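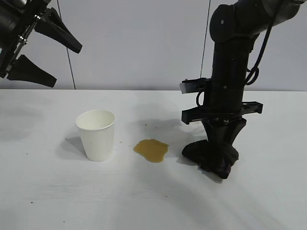
BAMDALE SHARED WORKROOM
Minutes of the Spring Members' Meeting
April 14, 2020

Present: 8 members. Apologies received from two others. The minutes of the November meeting were read and accepted with one correction: the new shelves are from Trurnis, and we had spelled it wrong twice.

1. Spills and wiping up
This took up the first half of the meeting, and what a good discussion it was! Everyone agreed that the white tables have made the room so much brighter, and everyone also agreed that they show every drop. A brown puddle in the middle of a white top is hard to miss, and if it's left until the end of the day it leaves a ring that takes real scrubbing.

Agreed:
– Whoever sees a spill wipes it up, no matter whose drink it was.
– Put the cloth flat over the middle of the puddle and press down before wiping. Going at it from the side just pushes the liquid toward the edge.
– Second wipe with a clean damp cloth, then dry.
– Stand the cup well out of the way first, even if it looks empty.

2. Cloths
The black cloths are a big hit. They don't show stains and they soak up far more than the old yellow ones. One member wondered if we can tell when a black cloth is dirty, and the answer was no, so used cloths go straight in the bin under the sink and never back on the hook. We have 60 in the cupboard and will order another pack from Zivex when the pile gets low. Washing stays on the present rota, hot cycle, no fabric softener (it stops them soaking things up – thank you to the member who tested this at home with two cloths and a jug of tea).

3. Cups
We got through over 319 paper cups last quarter. The plain white ones are cheap and stack nicely, but there was a lot of enthusiasm for bringing mugs from home. Motion to keep paper cups for visitors and ask members to use their own mugs: carried, one against. A mug shelf will go up beside the kettle. Lids were suggested too, and we'll try a small box of them before deciding.

4. Money
The cleaning budget stands at $66 after the last order. No objections to spending part of it on a second drying rack.

5. Org board
The Org board by the door is looking great, with every job for the month filled in. Please use the erasable pens on it. Somebody used a permanent one on the sink row, and we are still working on that.

6. Any other business
The back window sticks again. A bit of candle wax on the runner will be tried first. The idea of a tidy-up morning with cake was warmly received, with the date to be set by email.

Next meeting: to be announced on the board.

Bamdale Shared Workroom | Contact the office | © 2020 | Back to top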